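5. Failure analysis: the pouring task

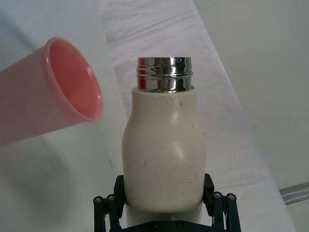

Figure 4. Wrist camera view during the pouring task. The gripper holds the uncapped bottle at its lower body; the cup is tilted with its mouth toward the bottle.

This section looks at the pouring task, which had the worst record of all the tasks in the study and was the only one that led to a protective stop with a person inside the marked area. Tasks and hardware are described in Section 3. We use "bottle arm" for the arm that holds the bottle and carries the camera used for Figure 4, and "cup side" for whatever presents the cup, which varied between conditions.

5.1 What was recorded

The pouring task was run 400 times at the Garnside lab. No liquid was used in the first block. In the later blocks the source vessel was filled with water to a marked level before each run. A run counted as a failure if the vessels touched hard enough to trip the force limit, if either vessel left its grasp, if water landed outside the receiving vessel, or if the operator ended the run by hand. By this rule 39 runs failed. Most of these were harmless: a trip of the force limit at low speed, a reset, and a new start from the home pose. We don't discuss those one by one.

What concerns us is a smaller group in which the bottle turned inside the gripper and the controller did not notice. We call these silent rotations. They did not trip the force limit, they did not change the width reading of the fingers by more than its normal noise, and the task planner carried on as though the bottle were where it had been at the moment of grasping. In run 1074 (runs are numbered across all tasks) the planner started the next motion with the bottle leaning well away from its assumed pose. The steel neck struck the rim of the cup, the cup was pushed out of place, and the operator, who had stepped in to wipe the table, was splashed. He was not hurt. The stop was triggered by the light curtain and came after the contact, which means that it played no part in limiting it.

5.2 Grasp height

Both fingers press on the lower body of the bottle, as Figure 4 shows. This grasp height was chosen early in the project for two reasons. It keeps the fingers clear of the threaded neck, which is narrow and reflective and gave poor depth readings, and it leaves the upper body free so that the cup can be brought close without touching the gripper.

The cost is that the center of mass of a full bottle sits above the line between the finger pads. When the bottle arm is level this makes no difference. Once the arm tilts, the weight above the grasp acts as a lever, and the only thing holding it back is friction at the pads. With an empty bottle the friction was enough in every run. With a full bottle it was enough in most runs but depended on the condition of the pads and of the bottle wall.

Zanetti measured the torque needed to turn the bottle in a static grasp at the standard closing force. With clean pads the value was well above what the pour demands. With pads that had been in use since Monday and not wiped, it was much lower, and in the worst case it was below the demand. The operating sheet at that time called for the pads to be cleaned once a week.

5.3 Wear on the bottle

The same bottle was used for all runs so that the object model would stay fixed. By the end of the study its painted body carried scuffs, specks and thin scratches, mostly over the middle and lower half. We at first took the marks for damage from earlier drops and did not record when they appeared. On going back through the wrist camera images in order, we found that new marks had formed in the band where the pads close, and that several short curved scratches first appeared in runs that had been logged as successes. We read these as signs of small rotations that stopped before they affected the task. If that is right, the failure count understates how often the grasp slipped.

We can't separate two possible effects here. The scratches may lower friction by themselves, or they may only be a record of slipping that had some other cause. A second bottle of the same type was bought late in the study but was used too few times to settle the question.

5.4 Why the controller missed it

The gripper reports finger width and motor current. A round body that turns about the axis through both pads changes neither one. Pose tracking from the wrist camera should have covered this gap, and in the design documents it does. In practice the tracker was switched off during the pour. It relied on the outline of the bottle, and two parts of that outline caused trouble.

The first was the neck. It is polished and mirrors what is near it. When the pink cup came close, reddish reflections showed on the side of the neck facing it, and the segmentation step assigned part of the neck to the cup. The estimated bottle pose then jumped, and the planner responded to the jump with a correction that was not needed. The second was the body itself, which is off-white and was seen against a white table covering. Under the bench lights the left edge of the body was found reliably, but the lower part, near the fingers, was often lost.

These false corrections caused a string of nuisance stops in March. Gilmartin, who was then responsible for the task software, disabled tracking between the end of the approach and the return to the home pose, and wrote the change in the lab log as temporary. It was still in place at run 1074. The weekly check tested that the tracker was running, but it did so in the home pose, where it was. Nothing in the check would have shown that the tracker was off during the one phase in which it mattered.

5.5 Contributing conditions

Four conditions were present together in run 1074: a full bottle, pads that had not been wiped for several days, tracking disabled, and a person inside the marked area. Any of the first three had been present in many earlier runs without result. We went through the log for runs with the first three together and found only 2 others, both of which had ended in silent rotation. Neither was reported at the time. In both, the operator straightened the bottle by hand and marked the run as "operator ended," with no further note.

The form used for logging offered no way to mark a slip. An operator who saw one had to choose between "dropped," which was wrong, and "operator ended," which was true but said nothing. We think this is the main reason the pattern was found late.

The presence of the operator was against the written rule, which requires the arm to be in a monitored stop before anyone reaches over the table. The operator told us that the arm had paused and that he believed it was waiting for him. It was in fact in a planned pause while the cup side settled. The status lamp is green in both states.

5.6 Changes made

After the incident the task was suspended while the cell was reviewed. The following changes were made before it was restarted.

The grasp was moved up to just below the shoulder of the bottle. This brings the pads closer to the center of mass and reduced the turning load to a level the grasp held even with unwiped pads. The approach path of the cup had to be changed to keep it clear of the fingers, and the pour is slower as a result.

Pads are wiped at the start of every session, and the bottle with them.

The tracker was retrained with images that include colored objects close to the neck, and the white covering was replaced with a dark mat. Tracking now stays on through the whole pour. A disagreement between the tracked and assumed pose leads to a stop with the bottle held where it is. We decided against an automatic return to upright, as a fast correction with an open vessel can spill more than it saves.

The planned pause and the monitored stop now have different lamp colors. The logging form has an entry for "object moved in grasp."

5.7 Limits of this analysis

The number of silent rotations is small and all of them come from one bottle, one gripper and one lab. The friction measurements were made after the incident, with pads that had been removed and put back, and their condition during the run itself is not known. We also did not test bottles with a rubber sleeve or a textured coat, for which the lower grasp may well be adequate. The new grasp height has been used only with water so far. Runs with thicker liquids, which keep the bottle tilted for longer, are planned for the next phase, and the splash guard will stay in place until they are finished.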